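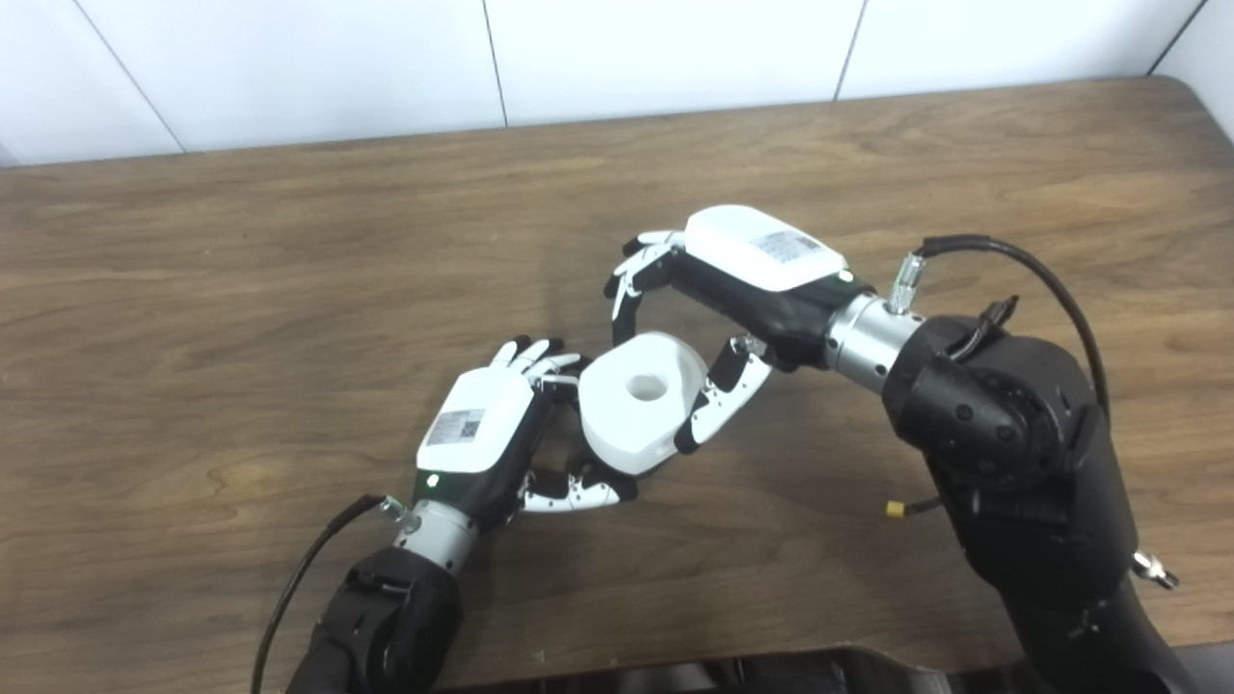 What did the delegation go to Grullia to see?
The visit concerned the town's paper mill, where Imai produces cotton paper for bookbinders and archives.

Thirty members of the Vuvetti Library Association traveled to the mill in February. They were received at 9:30 a.m. by the plant manager, Aiguo Feng, and divided into 2 groups for the tour.

The first group began in the pulp room, where cotton fiber is beaten and washed before it reaches the sheet machine. Mr. Feng explained that the mill draws its water from its own well and tests it every morning. The second group started in the finishing hall, where sheets are sorted by hand and packed in lots of 1,000.

After lunch, Tahira Rind of the Association spoke on the repair of water-damaged ledgers. Questions dealt mainly with paper weight and delivery times - the latter remain long for small orders.

Members wishing to receive the sample book should write to Emiko Kobori at the Association office. Travel claims must be submitted within 30 days of the visit.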